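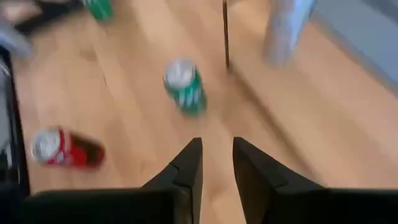

Every August my brother-in-law asks me when he can buy a robot that clears up after a barbecue, and every August I tell him to ask again next year. I've now written about household machines for six years and my answer has barely moved. Take the drinks table. Two green cans, a red one and something silvery-blue on a wooden top, and a pair of black fingers with nothing between them. A bored teenager would sweep that lot into a bag with one forearm. A machine has to decide which shiny circle is a lid, which way the can is leaning and how hard to squeeze.

Home Posts Kitchen Workshop About

Squeezing is the part people skip. A full can is a brick and an empty one is a paper hat, and they look the same from the outside. You and I find out by picking it up. Krum Janevski, who fits grippers for a living at Starex, told me he would sooner automate a car door than a recycling bin. The car door is always a car door.

I put this to Nathalie Goossens over lunch, as she is the most hopeful person I know on the subject. She says shop floors are already there, and she has a point. The bottling line at Stojanovska fills 296 cans between one coffee sip and the next (I may be a slow sipper) and the arm at the end never drops any. But everything on that line arrives upright, facing front and on time. My guests have never managed even one of those.

So where does that leave us? I'd trust a machine today with a floor, provided I've picked up the socks first. I'd trust it with a lawn. I would let it near the table if the cans were cheap, the carpet was old and I had 33 minutes to spare - which is also how I feel about letting my brother-in-law near it.

He has offered to pay half, by the way. I've told him August.

Search this blog Enter keywords Go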